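Noticeboard > Work and Opportunities > Part-time > Archive Helper, Kisthorpe

Can you read terrible handwriting? I need someone to help me with 108 boxes of letters

I run the Figueiredo Collection, and I'm looking for one person to come and work with me two mornings a week from March. It's a paid job, it's part-time, and it would suit somebody who likes old paper and doesn't mind a slow kettle.

A bit of background first. The Figueiredo family ran a seed business in Kisthorpe for three generations, posting packets of beans and sweet peas all over the country and a fair way beyond it. They kept everything. Every order, every grumble about late cabbages, every Christmas card from a customer who'd done well at the village show. When the shop on Sedidgate finally shut, the whole lot came to us in boxes, and I have been working my way through it ever since (with a great deal of love and not nearly enough speed!).

So far I've listed 182 bundles, and I haven't got to the end of the 1930s. I could do with company and I could certainly do with another pair of eyes, as there is one clerk whose sevens look exactly like his ones and I've stopped trusting myself with him.

What you'd be doing, mostly, is opening a box, taking out a bundle, reading enough of it to say who wrote it, when and what about, and typing that into our list. Then it goes into a clean folder with a number on the front. Some days you'll get through a whole box before the coffee comes round. Other days you'll find a run of letters from a woman in Tirau about her runner beans, and you'll want to read every last one, and I won't stop you. I did exactly the same thing and lost a week to her.

There's also a little bit of post to answer. People write in asking whether their grandad worked in the packing room, or if we've got a catalogue from the year they were born, and it's lovely when we can say yes.

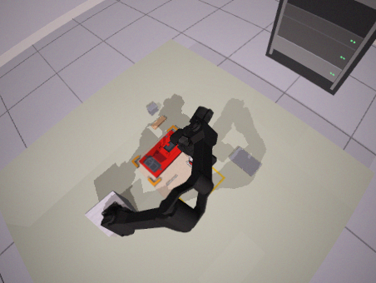 Computer-made view: mat, tiled floor and server rack.

You don't need a degree and you don't need to have worked in an archive. I came to it from a shoe shop. What I'd really like is someone careful, who'll say "I can't read this" and put a question mark next to it when they can't, as a wrong name in the list is far more bother to me than a gap. You should be all right with typing and with a plain spreadsheet. Knowing a bit about gardening would be a treat – I can tell a leek from a dahlia but that's about my limit – and if you happen to read Portuguese, please shout about it in your letter, because the oldest family papers are in it and I'm stuck with a dictionary.

The boxes can be heavy. If lifting is a problem for you, tell me and I'll get them onto the table before you start. It's never a reason not to apply. The reading room is up one flight of stairs and there's a lift, which is old and noisy but gets there.

Hours are 9.30 to 1, two mornings a week, and we can pick the mornings between us. If you've got school runs or another job, say so and we'll work round it. The post is for 7 months to begin with. I'm hoping to make it longer, but I can't promise that today and I'd rather be straight with you. Pay is by the hour, at the same rate as our other reading room staff, and I'll send you the figure with the job sheet when you ask for it. You get paid holiday too.

To apply, write me a letter. One side is plenty, by hand or typed, whichever you like. Tell me a little about yourself and about something old you've read and enjoyed, even if it was only the back of a seed packet. Please put down two people I can ask about you, and how best to get hold of you in the daytime. No CV needed, though I'll happily read one if it's already written.

Letters can go through the door at the Figueiredo Collection, Sedidgate, Kisthorpe, or you can hand yours in at the front desk any time before 4pm. I'll answer everybody, yes or no. If you're on my shortlist I'll ask you in for a chat and a go at reading a few letters with me, including one by the clerk with the sevens.

Do come and have a look round first if you're not sure. Ring the lower bell, as the top one hasn't worked since the autumn.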